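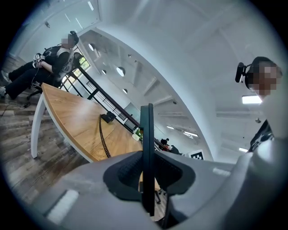
Kurkberg, ou l'art de vendre une rue piétonne

Le train part à l'heure, ce qui est déjà une contrariété pour qui comptait écrire un article sur les retards. Quarante-huit minutes plus tard, il dépose ses passagers devant un panneau en trois langues qui souhaite la bienvenue dans « la petite ville qui a arrêté le temps ». Il y a une horloge juste à côté. Elle fonctionne très bien.

Kurkberg, 3620 habitants, est depuis quelques saisons l'une de ces destinations que l'on recommande à voix basse, comme si quatre magazines et une chaîne de télévision ne l'avaient pas fait avant vous. La recette est connue : des façades à colombages repeintes dans des tons de sorbet, une rivière assez étroite pour qu'on y jette des ponts de poupée, un fromage. On vient pour le week-end, on repart avec un pot de moutarde. Je venais en avril, hors saison selon l'office du tourisme, et j'ai fait la queue pour un café.

Commençons par le fromage, puisque tout le monde commence par là. Le Tanddale, du nom de la vallée voisine, serait fabriqué ici « depuis toujours ». J'ai demandé à trois commerçants ce que recouvrait ce toujours. Le premier m'a parlé des moines. Le deuxième, d'une disette. Le troisième m'a tendu un dépliant où l'on lit que la recette a été « retrouvée », sans que soit précisé où elle s'était perdue ni qui la cherchait. Le fromage lui-même est une pâte pressée honnête, un peu salée, meilleure tiède sur du pain que froide sur un cure-dent. On le vend dix-huit euros le kilo dans la rue principale. À la coopérative, derrière la gare, il est nettement moins cher et la vendeuse vous laisse choisir votre morceau.

Vibeke Bech tient une chambre d'hôtes dans le quartier bas depuis bien avant le premier article. Elle a vu arriver les pavés neufs posés pour faire vieux, puis les lanternes, puis les gens qui photographient les lanternes. « Mon mari réparait des vélos au rez-de-chaussée, raconte-t-elle. Quand il a fermé, on nous a proposé de garder l'enseigne et les outils au mur, à condition de ne plus rien réparer. » Elle a refusé. Le local sert à ranger ses confitures et une tondeuse.

Sa maison n'est pas dans les brochures, et on comprend vite pourquoi. L'escalier grince, l'eau chaude demande de la patience, le petit déjeuner se prend à l'heure où elle le sert. On y dort remarquablement bien. Les hôtels du centre, eux, ont presque tous rejoint Wistora, une plateforme de réservation qui leur attribue des étiquettes : « authentique », « secret », « comme chez l'habitant ». J'ai passé ma deuxième nuit dans un établissement portant les trois. La chambre avait un code d'accès à six chiffres et je n'ai croisé aucun habitant.

Reste la grande affaire du séjour, la promenade jusqu'au Skov. C'est un bois de hêtres, à une heure de marche, que tous les guides présentent comme enchanté. Je suis parti de mauvaise humeur, avec un sandwich trop cher et la ferme intention de trouver des poubelles pleines. Le chemin longe d'abord un lotissement et un dépôt de matériaux que les photographies officielles contournent avec talent. Ensuite il monte entre deux haies, passe devant une ferme où un chien aboie sans conviction, et entre sous les arbres.

Je dois reconnaître que c'est un très beau bois. Les feuilles sortaient à peine, il y avait des anémones partout et pas un seul banc à message inspirant. J'y suis resté deux heures, à ne rien faire que changer de souche. Une famille est passée en se disputant au sujet d'un parking. Puis plus personne. Le sandwich, en revanche, était mauvais.

Faut-il y aller, alors ? La question m'agace un peu, parce qu'elle suppose qu'une ville se note comme un aspirateur. Le centre de Kurkberg s'épuise en quarante minutes, et encore, en lisant toutes les plaques. Le musée local consacre une salle entière à un écrivain de passage qui y resta une nuit et s'en plaignit dans une lettre – la lettre est exposée, traduite, et la plainte a disparu de la traduction. Le restaurant du pont sert une truite convenable sous une sauce qui ne l'est pas. Quant au marché « paysan » de la place haute, j'y ai trouvé des savons, des bougies, des savons en forme de bougie, et un maraîcher solitaire, relégué près des toilettes publiques, qui vendait d'excellents poireaux.

Mais il y a la coopérative, le quartier bas le soir, quand les boutiques de moutarde ont baissé leurs rideaux et que les gens rentrent du travail avec leurs sacs. Il y a un café sans nom lisible où l'on joue aux cartes et où l'on m'a servi une soupe aux pois sans me demander d'où je venais. Et il y a le Skov, que j'aurais préféré ne pas aimer.

Au retour, j'ai interrogé Vibeke Bech sur le slogan de la gare. Elle a haussé les épaules. À l'entendre, la mairie en avait d'abord choisi un autre, plus long, où il était question d'âme, mais il ne tenait pas sur le panneau. Elle m'a donné un pot de confiture de prunes sans étiquette et m'a conseillé le train d'avant midi, moins plein.

Pratique

Y aller : train direct, puis tout se fait à pied. Éviter le parking du pont, payant même la nuit.

Dormir : dans le quartier bas de préférence, en téléphonant. Les chambres du centre donnent sur la rue des livraisons, qui commencent tôt.

Manger : la soupe du café aux cartes, les poireaux du marché si l'on dispose d'une cuisine. Le Tanddale s'achète à la coopérative, fermée à l'heure du déjeuner.

Marcher : une heure pour rejoindre le Skov, par un chemin boueux au printemps. Prendre son propre sandwich.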